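Verse Numbers and the Reading of Scripture

26 August 2018

The verse numbers in a printed Bible are not part of the text. They were added long after the books were written, to make passages easy to find, and they do that job well. My argument is that they should be taken off the page in any edition meant for reading aloud in worship.

A number set inside a sentence works as a break. Readers pause at it whether or not the grammar calls for a pause. The opening of Ephesians shows the problem. In Greek, verses 3 through 14 of the first chapter are usually punctuated as one sentence. Most English editions cut it into several and then number it twelve times. A lector who has never seen the passage without numbers tends to read twelve statements of equal weight, and the line of thought from blessing to inheritance is lost.

Chapter divisions cause a similar fault on a larger scale. The break between Isaiah 52 and 53 falls three verses into the servant poem, which begins at 52:13. A reading plan that assigns one chapter per day will split the poem between two days.

The Lutar parish lectionary, revised in May, took a sensible middle course. It moved all verse numbers to the outer margin and kept chapter numbers only in the running head. The revision covers 284 readings. I compared it with the older Wotia edition, which sets the numbers in the line. The Wotia book has 1,969 pages and the Lutar book 2,137, and most of the difference comes from wider margins and paragraph spacing. That is a real cost in paper and weight, and small churches will feel it.

Two objections deserve an answer. The first is that people following along need to find their place. Marginal numbers are enough for this, as a listener rarely needs to locate anything smaller than a paragraph. The second is that memorization depends on numbers. It depends on them for reference, but the words can be learned without them. The Psalms were sung from memory for centuries before anyone numbered their verses.
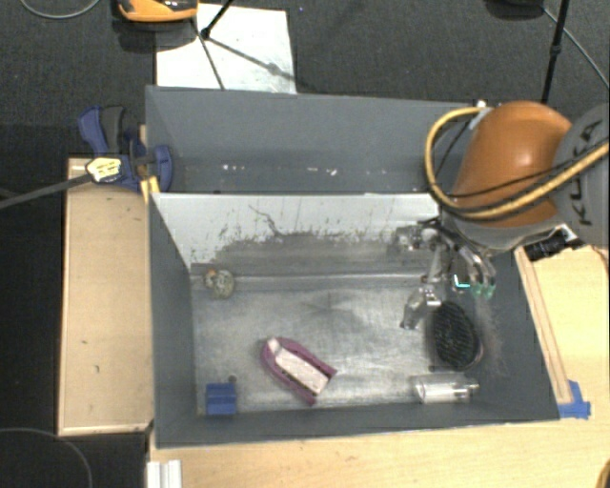 Gray bin with a brush and other small objects.

Study editions are a separate case. Commentaries, concordances and cross-references would be unusable without a shared system, and I would leave those books as they are. A church that owns over 200 pew Bibles also has no need to replace them. The change I propose applies to the lectern copy alone, and it can be made the next time that copy wears out.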